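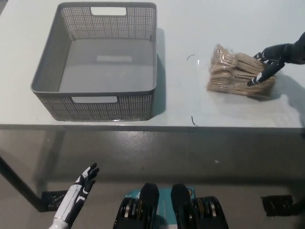 Each recording in the Skusero set covers one task, carried out once. For the basket task, the robot picks up a wrapped bundle from the white table and puts it into the basket. The right hand does the work. Park the left hand low and open in front of the table, and leave it there until the recording ends.

Posted Monday, January 17, 2022
By Ulturitz Documentation

4.2 Recording the basket task

1. Place the basket on the left side of the table with its long walls clear of the front edge. Put the bundle to the right of it.

2. Start the recording in Hladun and wait for the counter to move before you touch the controls.

3. Close the right hand on the bundle, lift it and carry it across to the basket at a steady pace.

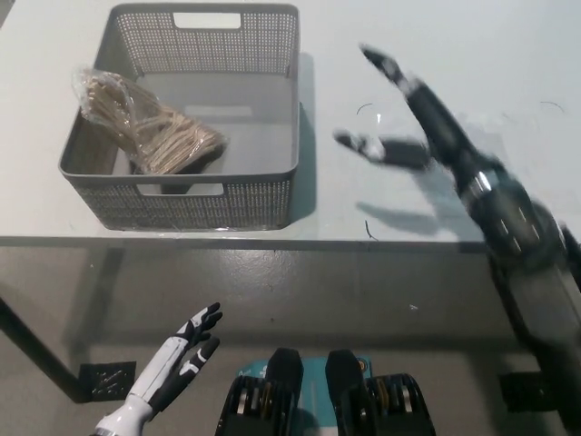
If you stop for longer than a second or two, discard the recording and begin again. Do not trim pauses out afterwards.

4. Bring the bundle over the basket and lower it before opening the fingers.

Caution: Do not drop the bundle from above the rim. Keep people out of reach of both arms while the controls are live.

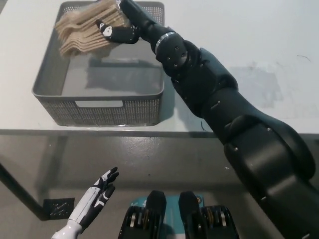 5. Draw the hand back, stop the recording and mark it "good" or "bad".

Note: A batch is 36 recordings. Change the starting position of the bundle after each one.

4.3 Deciding what counts as good 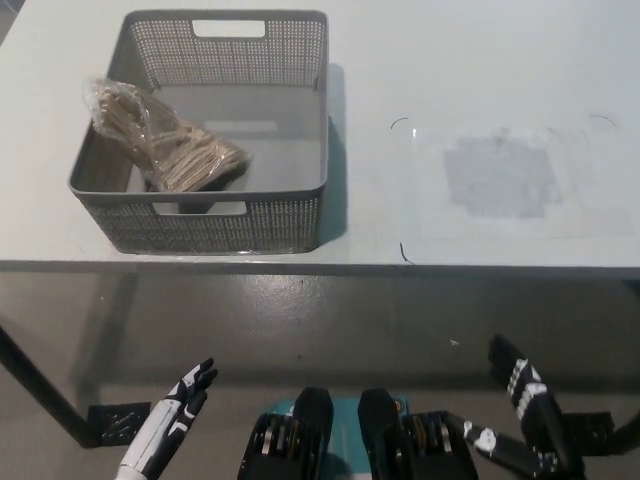

Judge a recording by where the bundle ends up and whether the hand has let go. The bundle need not lie flat. One that leans against the left wall of the basket is acceptable, provided the right hand is clear. Mark as "bad" any recording in which the basket tips or the wrapping stays caught on a finger. Bad recordings are kept in a separate folder and are not counted towards the batch.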